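2025-06-19, coaching unit, handout 5 (distance swimming). Notes by Kumudini Marikar, typed up fast, fix later

**Pacing the 200 free**

- first 50 always the quickest, dive does that. don't read too much into it
- what matters: gap between 2nd and 3rd 50. Hestel squad juniors blow out here, nearly every one
- stroke count per lap goes up when they tire. Write it down, every rep
- breathing: pick a pattern before the race, keep it past the third turn
- kick stays light til last lap, then legs

Jolene Tapsell's rule from the Branar camp: if a swimmer can't tell you their split within a second, they aren't pacing, they're guessing. Do the split-calling drill twice a week. No peeking at the clock.

**Food before heats** (short, the full lecture is in November)

- normal breakfast, nothing new on race day
- small snack between heat and final, fruit is fine
- sip water, also in winter, pool decks are warm

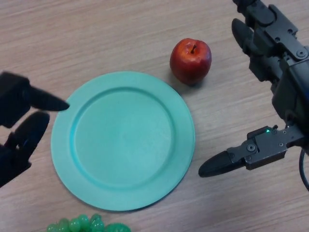 Fig. 1. Apple and plate.

**Main set, taper week**

- warm up easy, 16 lengths, mixed strokes
- 5 x 200 at target pace, long rest
- stop the set if form goes. seriously. no medals for finishing it
- cool down til heart rate settles, dont skip it

Taşdemir method (see reading list) swaps the long reps for broken ones, ten seconds at each wall. Good for nervous swimmers, less good for anyone who already rests on thier turns. Dukido Cup entrants try both and keep a log. Bring the log to the next tutorial, colour-code heats and finals.

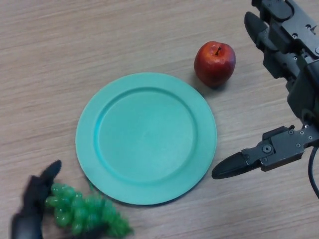

When should a swimmer start tapering for a 200?

About 16 days out for most seniors, less for juniors. Cut the distance first and keep some race-pace work in right through.

Reading for next time: chapter on turns, up to page 242. Underwater phase only, leave the relay bit.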